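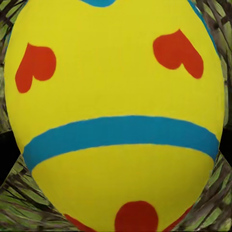 Seit März haben wir bei Leltari einen neuen Kollegen. Er heißt Guneo, kommt morgens nicht zu spät, weil er abends nicht geht, und greift Eier. Bemalte Eier, um genau zu sein, denn wir verpacken Saisonware, und Saisonware ist bei uns das ganze Jahr. Wer im Juni Ostern im Karton hat, verliert ohnehin ein wenig den Bezug zum Kalender.

Bevor Guneo etwas greifen durfte, musste er üben. Geübt wurde im Rechner. Die Firma Grokent, die ihn geliefert hat, schickte uns dafür eine Simulation, und seitdem hängt an unserer Packstation ein Bildschirm mit knallgelben Eiern, rote Herzen drauf, blauer Streifen, schön auf grünem Stroh gebettet. So ordentlich hat es in der echten Halle noch nie ausgesehen. Unser Stroh rutscht, staubt und steckt abends in den Socken.

Ich packe seit Jahren von Hand. Ei nehmen, drehen, schauen, ob das Motiv verschmiert ist, ins Nest, Nest in den Karton, Deckel. In der Einweisung erfuhr ich, dass das ein »Prozess mit sieben Teilschritten und impliziter Qualitätskontrolle« ist. Mein Stundenlohn hat auf diese Nachricht nicht reagiert.

Zur Einführung gab es Folien. Auf einer davon stand, der Mensch werde von monotonen Tätigkeiten entlastet und könne sich wertschöpfenden Aufgaben widmen. Ich widme mich seither dem Nachfüllen von Guneos Zuführung. Er braucht 24 Eier pro Tablett, alle mit der Spitze in dieselbe Richtung, sonst bleibt er stehen und piept. Das Ausrichten macht eine Kollegin oder ich, je nachdem, wer gerade weniger schnell weggeschaut hat. Monoton ist das natürlich nicht, es piept ja.

Das Piepen heißt übrigens Ding. Also: Das Programm, das die Störungen meldet, heißt Ding. Jemand hat das für eine gute Idee gehalten, und jetzt führen erwachsene Menschen Gespräche wie »Das Ding geht nicht« – »Welches Ding?« – »Ding.« In der ersten Woche kamen 202 Meldungen. Die meisten lauteten »Objekt nicht erkannt«. Das Objekt war jedes Mal ein Ei. Wir haben hier nichts anderes.

Ein bisschen unfair bin ich, das gebe ich zu. Inzwischen läuft es ganz ordentlich. Die 100er-Kartons, die uns früher am Freitagnachmittag die Schultern ruiniert haben, stapelt jetzt Guneo, und ich vermisse daran gar nichts. Meine Physiotherapeutin hat gefragt, ob ich den Sport gewechselt hätte. Und die Frühschicht streitet nicht mehr darüber, wer ans Palettenende muss, sie streitet jetzt über das Radio.

Was sich sonst geändert hat, ist schwerer auf Folien zu bringen. Früher standen wir zu viert am Tisch und haben geredet, den halben Tag, über Schwiegermütter, Tomatenpflanzen und die Frage, ob man Herzen auf Ostereier malen muss. Heute stehen zwei von uns am Tisch, mit Guneo und seinem Schutzgitter dazwischen, und man müsste schreien. Die beiden anderen sind ins Lager gewechselt, freiwillig, wie es im Aushang hieß. Eine davon ist wirklich gern gegangen. Bei der anderen bin ich mir nicht so sicher, sie isst jetzt in der zweiten Pause.

Dafür wurde ich zur »Anlagenpatin« ernannt. Das bedeutet einen Aufkleber am Spind und ein Handbuch mit 56 Seiten, dessen deutsche Übersetzung auf Seite 9 kurz ins Niederländische wechselt. Mehr Geld bedeutet es vorerst nicht, darüber wird nach dem Sommer gesprochen. Ich habe mir den Satz aufgeschrieben, mit Datum: 30. Juni 2021.

Gestern kam dann noch die Anfrage, ob ich den Leuten von Grokent einmal zeigen könne, woran ich ein verschmiertes Motiv erkenne. Ich habe gesagt, ich sehe das eben. Das lässt sich offenbar schlecht einprogrammieren. Nächste Woche sitze ich also im Büro, klicke mich durch Eierbilder und sage gut oder schlecht. Mit Kaffee und Stuhl! Ich habe gleich gefragt, ob der Stuhl danach an der Packstation bleiben darf. Das wird jetzt geprüft.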